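Week 4: Time sync, or why your demos look fine and train badly

Right, so last week we got as far as pose tracking, and a few of you asked why I kept going on about clocks. This week is the clocks. Bring your laptop to the Tuesday lab with the Clelard logging package already built, please, because it takes ages to compile and I don't want to spend our first hour watching progress bars.

Quick recap of where we are. We've got two handheld grippers, each with its own sensors, plus a head view. Each of those is a separate stream with its own idea of what time it is. When you pick something up, your hand moves, the fingers close, and the picture changes, and you'd love all of that to land in the log in the right order. It mostly won't, unless you make it.

There are three times attached to any sample and people mix them up constantly (I did, for years). There's capture time, when the sensor measured the thing. There's arrival time, when your computer got it. And there's write time, when the logger got around to putting it on disk. The only one you want to train on is capture time. The one you get for free is usually arrival time, and if you're lazy about your callbacks you'll end up with write time, which wobbles every time the disk gets busy.

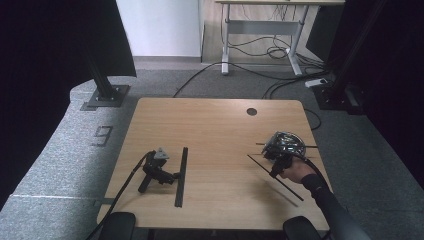
The next thing to worry about is drift. Say you line up two clocks perfectly at the start of a session. They still tick at slightly different rates, so a fixed offset that was lovely at the start is rubbish after lunch. What we do in the Illwood scripts is estimate an offset and a slope together, fitted over the whole recording, and then resample everything onto one timeline. Have a look at the function called fit_clock before the lab. It's short, and the comments are mine, so apologies for the spelling.

For resampling, please don't use the same method for everything! Positions can be interpolated linearly and nobody gets hurt. Rotations need slerp – if you interpolate quaternions component by component and forget to normalise, you'll get orientations that aren't orientations. And check the sign first, as q and minus q are the same rotation and your interpolator may happily go the long way round. Gripper width is fine with linear. Images you just take the nearest one and write down how far off it was.

A worked example, so you can check your arithmetic. Suppose poses arrive at 1,000 Hz and your policy wants an observation at t. You've got a pose every millisecond, so the interpolation error there is tiny. But suppose the image stream lags by 93 ms and you haven't corrected for it. Your network now sees a picture of the fingers open next to a label saying they're closed. It'll learn something from that, just nothing you wanted. At a hand speed of half a metre per second, 93 ms is 46.5 mm of travel, so the gripper in the picture is nearly five centimetres from where the pose says it is.

How do you find the lag? Cross-correlation is my favourite. Wave the gripper side to side for a few seconds at the start of each recording, get a speed signal from the pose, get a motion signal from the images, and slide one against the other until they match best. Wave unevenly, though. A nice regular wave gives you a whole row of peaks and you can't tell which is the real one.

For the lab:

1. Load the Hevholm practice log and plot arrival time minus capture time for each stream.
2. Fit offset and slope for the left and right grippers separately.
3. Find the image lag by cross-correlation and report it in milliseconds.
4. Resample to a common timeline and replot.

Reading is chapter 9 of the Tsao notes, skip the bit on hardware triggers for now – we'll come back to it.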